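OK, slide four. So this is the bit where I own up!

We'd been running the sorting job in the Navitz simulator for weeks — cups and bowls into bins, two arms, easy stuff — and the dashboard said 90 per cent. Lovely. Then somebody at Wurneck asked to see the failures, and I went and looked at the log properly for the first time.

43 runs were marked as a success with the gripper still shut. My check only asked whether the cup was inside the bin. It never asked whether we'd let go (pause for groans). On a real arm, that's the one that lifts off and takes the bin with it, or flings a cup at whoever's standing by the fence.

The fix is 2 extra lines: fingers open, fingers clear of the bin, then you can call it done. Barros has it already, Celier gets it Monday.

Leave these two up while I take questions.

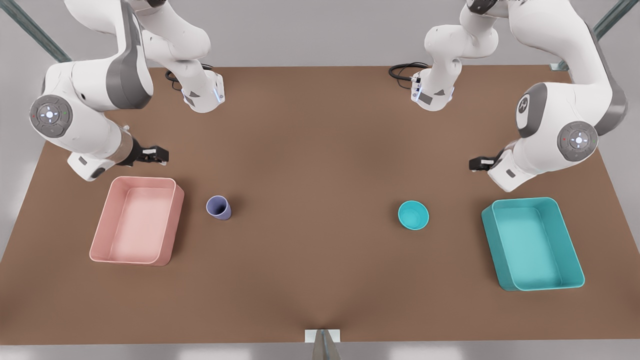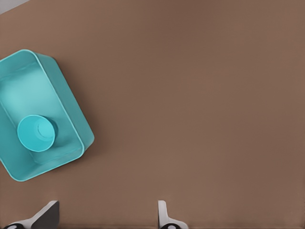
Sorting task in simulation. First: both arms over the table. Second: small turquoise cup in the bin, fingers apart.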